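Lista Brirska — despensa, envasado y conservación doméstica
Sábado, 17 de agosto de 2024
Por Eleni Nikolovski

Asunto: Re: orden de los sobres y bolsas antes de pasarlos a bandeja

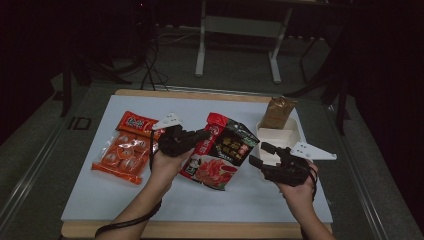
Retomo el hilo donde lo dejó Vesela, cuyo mensaje copio abajo en lo que interesa.

Vesela Bošković escribió:
> He vaciado el cajón de los condimentos y no consigo un criterio estable.
> Si ordeno por tamaño, los sobres pequeños terminan debajo de las bolsas
> grandes. Si ordeno por caducidad, mezclo picante con dulce y luego no
> encuentro nada. Además, los sobres de base para hot pot resbalan unos
> sobre otros y la pila se viene abajo. ¿Alguien usa bandeja? ¿De pie o
> tumbados?

Respondo por partes.

Bandeja, sí, pero solo para lo pequeño. Una bandeja blanca de plástico, rectangular, poco profunda y con reborde, sirve para mantener de pie las bolsitas metalizadas si se apoyan contra la pared del fondo. Con una sola bolsita dentro también funciona, siempre que tenga algo de base. Las que vienen muy llenas se vencen hacia delante; a esas les pongo una pinza en el cierre superior y las apoyo en la esquina.

Los sobres medianos, del tipo condimento para hot pot, los guardo de canto en una caja Koso de 60 mm de ancho interior. Tumbados resbalan, como dice Vesela, y el contenido se desplaza hacia un extremo con el tiempo. De canto se lee el panel frontal sin sacar el sobre. Quien no lea chino puede guiarse por el color y la fotografía, aunque yo prefiero una etiqueta propia en el borde superior: nombre, grado de picante, mes de caducidad.

Las bolsas transparentes largas, con las piezas en dos filas, van aparte y siempre planas. No conviene doblarlas por la mitad: la línea de doblado cae sobre las piezas y las aplasta. Tampoco las apilo en más de dos alturas. Si el extremo lleva una banda sellada ancha, la dejo hacia el frente del estante para tirar de ella al sacar la bolsa.

Sobre el orden de trabajo: saco todo a un tablero blanco colocado encima de la mesa, lo separo por formato y solo después miro fechas. Hacerlo al revés obliga a mover cada cosa dos veces. El tablero se limpia de una pasada y el fondo liso deja ver enseguida cualquier grano o gota de aceite que se haya salido de un sobre.

Inventario: mi hoja tiene 266 líneas, con 6 columnas. Son demasiadas columnas. Las de «proveedor» y «lote» no las he consultado desde noviembre y voy a suprimirlas. La plantilla Nokular que circuló por la lista suma mal los gramos cuando hay celdas vacías — a mí me daba 3,136 kg en un estante que no admite ni la mitad. Revisad la fórmula antes de copiarla.

Queda sin resolver el asunto de los sobres ya abiertos. Yo los paso a tarro, pero el aceite de la base picante mancha la junta de goma y el olor no se va. Si alguien ha probado tarros con tapa de vidrio esmerilado, agradecería el dato.

E. N.

Comentarios (3)

chuang_despensa: De acuerdo con lo del canto. Con separadores de cartón cada cuatro sobres aguantan mejor.

Vesela Bošković: Gracias. He probado por formato y luego por fecha y el cajón cierra. La caja de 60 mm me queda justa para los sobres gruesos — ¿existe una más ancha?

M. R.: Para los abiertos, congelador en porciones. Los tarros los dejé hace tiempo.

Contacto con la administración de la lista | © Lista Brirska | Volver arriba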